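Wer eine Spielebibliothek mit mehr als ein paar hundert Einträgen pflegt, kennt das Problem der Titelbilder. Der Client lädt, was der Publisher hinterlegt hat, und der Publisher hinterlegt, was die Marketingabteilung zuletzt exportiert hat. Im September wurde in meiner Bibliothek ein Viertel der Kacheln durch Aktionsgrafiken ersetzt, Rabattbanner und Jubiläumslogos eingeschlossen. Seitdem vertrete ich eine Position, die in den einschlägigen Foren wenig Freunde hat: Bibliotheksgrafiken gehören lokal gespeichert, versioniert und mit offenen Metadaten versehen. Die übliche Sammlung loser Dateien in einem Download-Ordner genügt dafür nicht.

## Das Format ist das kleinere Problem

Die Debatte dreht sich fast immer um Auflösung und Kompression. PNG oder WebP, verlustfrei oder nicht, doppelte Pixeldichte für hochauflösende Displays. Das sind lösbare Fragen. Ein Konverter erledigt sie in einem Durchlauf, und die Unterschiede sind bei einer Kachel von der Größe einer Briefmarke kaum messbar.

Schwieriger ist die Zuordnung. Meine Bibliothek umfasst 1.359 Einträge, darunter Demos, Testserver und Werkzeuge, die der Client als Spiele führt. Jeder Eintrag hat eine numerische Kennung. Die meisten Grafikpakete verwenden diese Kennung als Dateinamen, was funktioniert, solange man bei einem einzigen Anbieter bleibt. Sobald ein zweiter Launcher hinzukommt, kollidieren die Nummernräume oder die Kennung fehlt ganz.

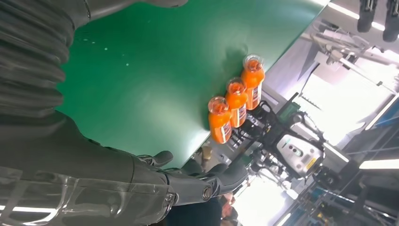

Villca, ein kleines Verwaltungswerkzeug, das ich seit zwei Jahren einsetze, löst das über eine Zuordnungstabelle im Klartext. Eine Zeile pro Titel, Trennzeichen Tabulator, Spalten für Kennung, Quelle, Prüfsumme und Urheber. Das ist nicht elegant. Es lässt sich aber mit jedem Texteditor reparieren, und eine Änderung ist im Diff als genau eine Zeile sichtbar. Yaqin Peng, die einen großen Teil der Importfilter geschrieben hat, wollte ursprünglich eine SQLite-Datenbank. Ich halte die Entscheidung dagegen für richtig – eine binäre Datei im Repository ist bei jedem Konflikt verloren.

## Urheberangaben

Der zweite Punkt betrifft die Herkunft. Ein typisches Paket enthält Grafiken von mehreren Gestaltern, teils aus älteren Paketen übernommen, teils nachbearbeitet. Die beiliegende Textdatei nennt, wenn es sie überhaupt gibt, den Namen der Person, die das Archiv gepackt hat. Chenxi Jiang hat für das Paket »Skoslow« nachträglich die Urheber recherchiert. Drei der sechs Unterordner ließen sich vollständig zuordnen, bei den übrigen endete die Spur in gelöschten Forenbeiträgen.

Man kann das für Pedanterie halten. In der Praxis entscheidet es darüber, ob ein Paket gepflegt werden kann. Wer eine Kachel an ein neues Seitenverhältnis anpassen will, braucht die Quelldatei mit Ebenen, und die hat nur der Gestalter. Fehlt der Name, bleibt nur das Hochskalieren einer flachen Bitmap, mit den bekannten Artefakten an Schriftkanten und Verläufen.

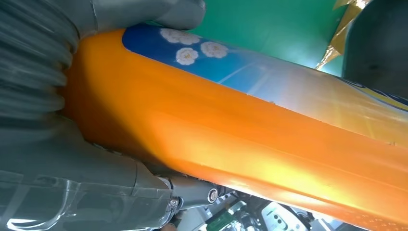 Ein Pflichtfeld für den Urheber kostet beim Einreichen wenige Sekunden. Guangming Song hat dagegen eingewandt, dass viele Beiträge dann nicht mehr eingereicht würden. Das mag stimmen. Ein Bestand, der langsamer wächst und dafür wartbar bleibt, ist mir lieber als das Gegenteil.

## Automatische Stile

Einheitlicher Look per Skript ist derzeit beliebt: Rahmen, Glanzschicht, abgerundete Ecken, alles in einem Stapellauf. Technisch spricht nichts dagegen, sofern der Effekt als getrennter Schritt erhalten bleibt. Bei »Clatusbridge« liegt der Glanz als eigene Maske vor und wird erst beim Export angewendet. Wer ihn nicht will, setzt einen Parameter auf null. Andere Pakete brennen den Effekt in jede Datei ein. Ändert der Client dann die Eckenradien, wie bei der letzten Überarbeitung der Rasteransicht, stehen zwei Rundungen übereinander und das gesamte Paket ist unbrauchbar.

Ich schlage deshalb eine Mindestausstattung vor:

- unbearbeitete Grafik und Effekt in getrennten Dateien
- Zuordnungstabelle im Klartext
- Urheber und Lizenz pro Datei
- Versionsnummer im Archivnamen und in der Tabelle

Mit Brerkadton gibt es inzwischen ein Prüfskript, das diese Punkte vor dem Packen kontrolliert. Die Lizenzprüfung ist noch lückenhaft, sie erkennt nur ausgeschriebene Lizenznamen und scheitert an Abkürzungen. Ein Patch von Xiaoyan Jiang liegt vor, ist aber noch nicht übernommen. Bis dahin trage ich die Langform von Hand ein.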